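Guthrie (hand-held gripper)

From the Skoddale Open Workshop Encyclopedia

Guthrie is a hand-held, two-fingered gripper designed and built by members of the Skoddale shared workshop. It is used in pairs, one in each hand, to carry out household tasks in the way that a two-armed robot would be expected to carry them out. Movements made with the tool are recorded and later used to train the workshop's own robot arms, which are known collectively as Ploment. The drawings, parts list and assembly notes are free to copy.

Contents
1 Background
2 Construction
3 The bow tie task
4 Fingertips
5 Reception
6 See also

Background

Work on the gripper began in December, when Aiguo Ren proposed that the workshop should stop steering its robot arms by joystick. Joystick control had proved slow, and members who had no interest in robotics were unwilling to learn it. A tool that could be picked up and used at once was thought more likely to attract helpers from the sewing and woodwork benches.

The first version was made at home by Ren and Wenceslao Cervantes, on a kitchen table, and was moved to the shared workshop when a second unit was needed. It was called Jumgate at that stage. The name was dropped after it was found to be in use for the workshop's automatic parcel shutter, and the present name was adopted at a Friday meeting. Older drawings still carry the letters JG in the title block.

Construction

Each unit consists of a body, a pair of moving arms, two replaceable fingertips and a marker plate. The plate is fixed to the top of the body and allows the position and angle of the tool to be followed while it is in motion. A cable runs from each unit to the recording computer. A wireless version was tried and set aside, as the battery made the tool too heavy at the front.

The structural parts are printed in plastic. Cervantes recommends printing the arms flat on the bed, with the layers running along the length of the arm; arms printed upright were found to split at the pivot. The cost of materials for one pair is given in the parts list as 55 pounds, without the computer. Assembly takes an evening for a person used to small screws, and the trigger spring is generally held to be the most awkward part to fit. It should be seated before the body is closed.

The tools are used at a table with a carpeted floor behind it. Cables are led off to either side so that they do not cross in front of the operator, an arrangement which became standard after several early recordings were spoilt by a cable dragging objects along the table.

The bow tie task

The standard task for the gripper involves ready-made bow ties with neck straps and a small metal display stand with hooks. It was chosen by Mamta Khurana from a list of 11 candidates. Cloth is hard for robots to handle, and a narrow strap that changes shape whenever it is touched was considered a fair test of both the tool and the person holding it.
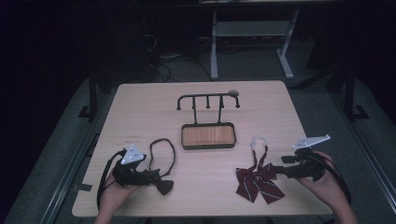
Why are two grippers used when one could lift a bow tie?
One gripper can lift the tie, but the strap usually has to be opened out and guided as well. With a second gripper the operator can hold the bow steady and work on the strap separately, and the recording then shows the robot how its two arms should share the job.

A session is made up of 50 attempts, after which the operator is expected to rest. The workshop's stated aim is a set of 1000 recordings of this task, made by as many different people as possible. Failed attempts are kept and labelled as such - a policy that was disputed at first, on the grounds of storage space, but has been retained.

The ties are laid out afresh before each attempt. The notes ask that they should not be arranged too neatly. Early sessions suffered from this fault, and the Ploment arms, when trained on them, performed poorly with any tie that had been put down at an angle.

Fingertips

The fingertips are the part of the tool that has been changed most often. The original pads were smooth and flat and tended to push thin straps along the table without picking them up. The current pads are wedge-shaped, with a matt surface, and narrow towards the tip so that an edge of cloth may be approached from the side. They can be changed without taking the arms apart.

Wear is to be expected. Small chips along the edges are usually of no consequence, and the assembly notes advise against filing them smooth, as the loss of material alters the way in which the two tips meet. Pads should be replaced as a pair. A new pad set against a worn one closes unevenly, and a strap held between them is liable to slip out on one side.

A camera view from the tool itself is used to judge the approach to an object. Operators are taught to open the gripper fully before moving in, and to close it only when the strap or fold lies well between the tips.

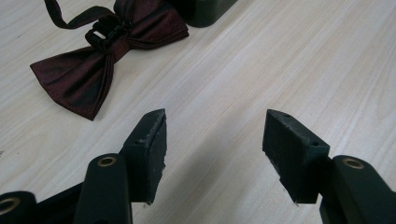 Nataša Ionescu has written on the article's discussion page that the advice on replacing pads in pairs is too strict for home builders. In her view a single new pad is acceptable if it is rubbed down lightly first, and she asks that the notes should say so, given that a full set takes most of a night to print on a small machine. The point remains open, and the wording of the notes has not been changed.

Reception

The tool has been copied by several home builders, mostly working from the second set of drawings. The most common complaint concerns the trigger, which is sized for a large hand. Vasanthi Howlader produced a shorter trigger and a narrower grip, both of which are now included with the drawings as options. Her version also moves the cable outlet to the rear of the body, where it is less likely to catch on a sleeve.

Builders have reported mixed results with softer plastics. Flexible pads hold cloth well but bend when pressed against the table, and recordings made with them have not been accepted into the main set. They are stored separately.

See also

Ploment (robot arms)
Jumgate (parcel shutter)
Skoddale shared workshop: rules for the use of the printers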